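How to look after a football so it lasts the season

A match ball that is kept clean and at the right pressure will usually see out two seasons of club use. One that lives in a car boot and gets pumped up by guesswork may not reach Christmas. The steps below are the ones we use at Savton for the junior and adult sides, written up by Gorazd Radulović, who runs the kit store. They apply to synthetic balls with a rubber or latex bladder. Old leather balls need different treatment and are not covered.

What you need

A hand pump with a gauge, or a pump and a separate gauge
Two or three needle adaptors (they bend)
Silicone oil or glycerine for the valve
A bowl of lukewarm water and mild washing-up liquid
A soft cloth and an old toothbrush
A dry towel

Do not use petrol, white spirit, bleach or kitchen cream cleaner. They take the top coat off the panels and can soften the glue in the seams.

Step 1. Knock off the dirt

Let thick mud dry a little, then brush it off with your hand or the cloth. Wet mud smears into the seams and takes longer to shift. Grass can be wiped off straight away.

If the ball has been used on a sanded or rubber-crumb pitch, tap it all over to drop the loose grit before you wipe it. Grit dragged under a cloth leaves fine scratches.

Step 2. Wash the panels

Dip the cloth in the soapy water, wring it out well and wipe one panel at a time. The cloth should be damp, with nothing running off it. Never put the ball in a bucket or a washing machine. On stitched balls water gets in through the holes and the ball comes out heavy.

Use the toothbrush on the seams, working along the line of the seam and not across it. Leave the valve until last and keep it pointing up so that water does not collect there.

Rinse the cloth and go over the ball again with clean water. Soap left on the surface makes it slippery when it next rains.

Step 3. Dry it

Pat the ball with the towel and leave it at room temperature overnight. Keep it off radiators and out of direct sun. The airing cupboard is too warm as well. Turn it once if you remember.

Step 4. Check the pressure

Most adult balls have the recommended pressure printed near the valve, in bar or psi. Go by that and not by pressing with your thumbs. Ayala under-tens like a softer ball for heading practice and we let them have it at the lower end of the range, but never below it.

Put one drop of silicone oil on the valve and another on the needle. Push the needle in straight, with a slight twist. If it will not go, add more oil. Forcing a dry needle is the usual cause of a leaking valve.

Pump slowly and check the gauge every few strokes. Take the needle out as soon as you have finished. Do not pump a cold ball to the top of the range and then carry it into a warm hall, as the pressure will rise.

Step 5. Look over the surface

Hold the ball under a good light and turn it slowly. Smudges and dull patches on a shiny finish do no harm and most of them will wipe off. What you are looking for is a lifted seam, a frayed stitch, a panel that is coming away at the corner or a bulge that was not there before. A bulge means the lining has gone and the ball should be thrown out.

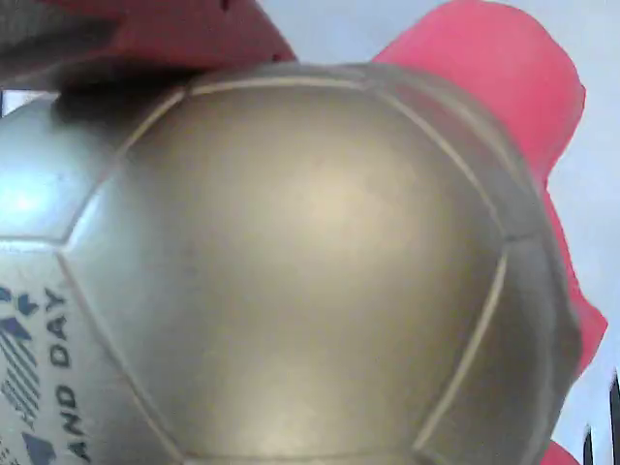 Step 6. Test for leaks

If a ball keeps going soft, pump it up and put a little soapy water on the valve. Bubbles mean the valve is leaking. Try more oil first and leave it for a day. If there are no bubbles at the valve, wipe soapy water along the seams and watch for bubbles there.

A valve can sometimes be replaced. A punctured bladder in a glued ball is not worth the trouble.

Step 7. Store it

For storage of a few days, leave the ball as it is. Over the summer break let out a little air so that the seams are not under strain, and put it somewhere dry and out of the light. We use the net bags from Branen, hung on hooks. Do not stack anything on top.

In September bring every ball back up to pressure, leave them all overnight and check them again in the morning. Any that have dropped noticeably go back to Step 6.

How often

Wipe down after every wet session. Check the pressure before each match. Oil the valves once a month, or more often if the balls are pumped up every week.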